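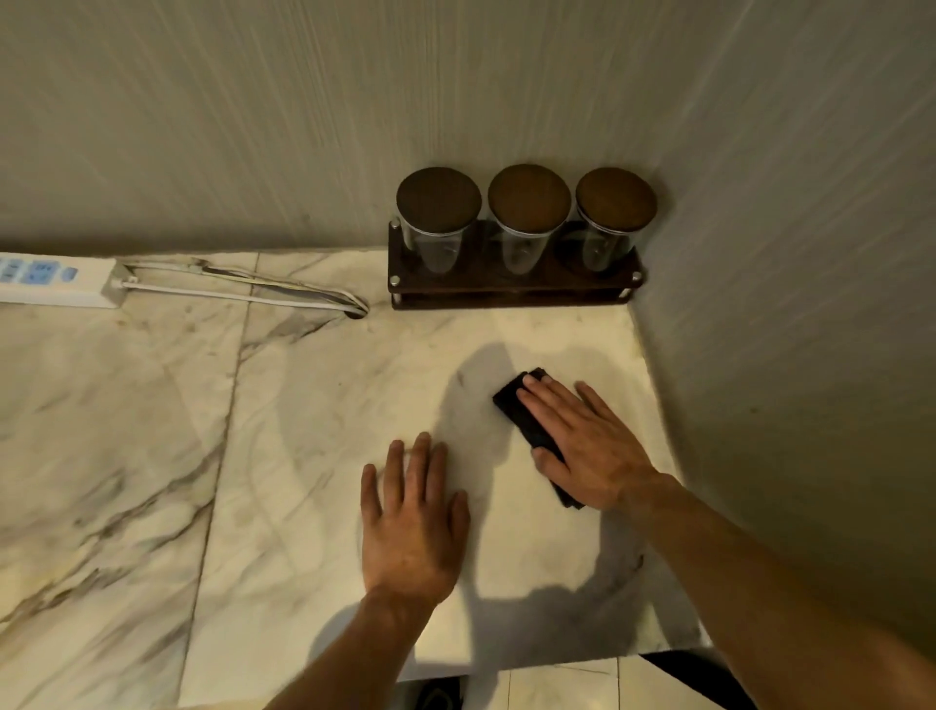 Re-sealing marble at Okgate
By Tae-yang Do — November

Marble counters in the Okgate units get a new coat of Rovden penetrating sealer this month. The stone must be dry and free of wax before application. Leave the coat for 7 minutes, then buff off the residue. One liter covers almost 200 square feet — polished stone takes less. Keep vinegar and citrus cleaners away from it; sealer slows staining but does not stop acid etching.

Comments
Joubert: Does this apply to the honed vanity tops?
T. Do: Yes, two coats.

Recent items
Grout color chart
Drain trap sizes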